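**Report of a visit to the Fellcombe Recovery Centre open day, 6th September**

The study group was received at Fellcombe by Athina Vasilakis, who set out the order of the day and asked that no member's name or story be repeated outside the building. This report keeps to that request. The names given are those of staff and speakers who agreed to be mentioned.

The centre has offered family meetings for 30 years. Most of those who attend are the husbands, wives, parents or grown children of people who drink. Meetings are held in the Taheri Room on the upper floor, last 67 minutes by long custom, and close with a reading. The group was told that 240 people came through the door in June, many of them for the first time.

Filippos Mavromatis gave the morning talk, on the difference between helping a relative and taking over that relative's life. He spoke plainly, and dwelt on small matters: who telephones the employer, who pays the fine, who sits up at night. Those present were invited to write down one task they would hand back. The papers were not collected. 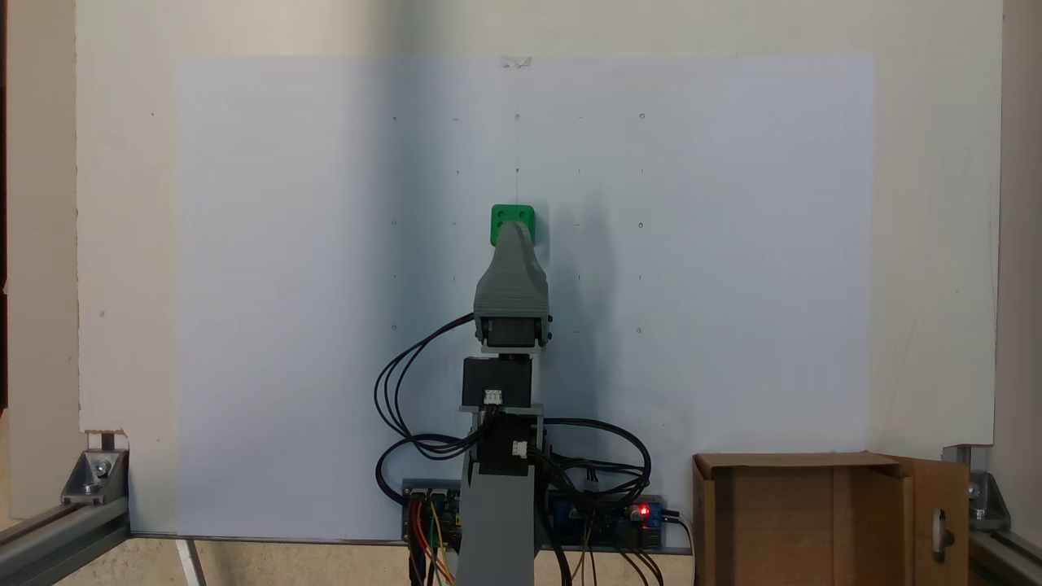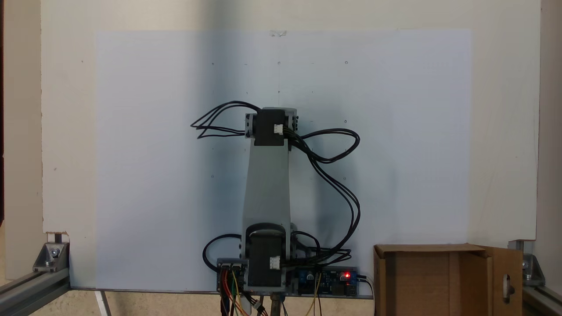 Niloufar Nazari remarked in the discussion that handing a task back had been, in her case, the easy part, and that the quiet evenings afterwards were far harder to bear. She asked that newcomers be warned of this at their first meeting. Mr Mavromatis agreed that the talk passes over it too quickly.

After lunch the group sat in on an open session on anger, which covered swearing at home and what children make of it. Views differed, and the chair let them differ.

The library is small but well used. Its printed guide for families is out of date in places, and four of the telephone numbers in it no longer answer. A new edition is in hand.

The group thanks Fellcombe for its welcome and has asked to return in June.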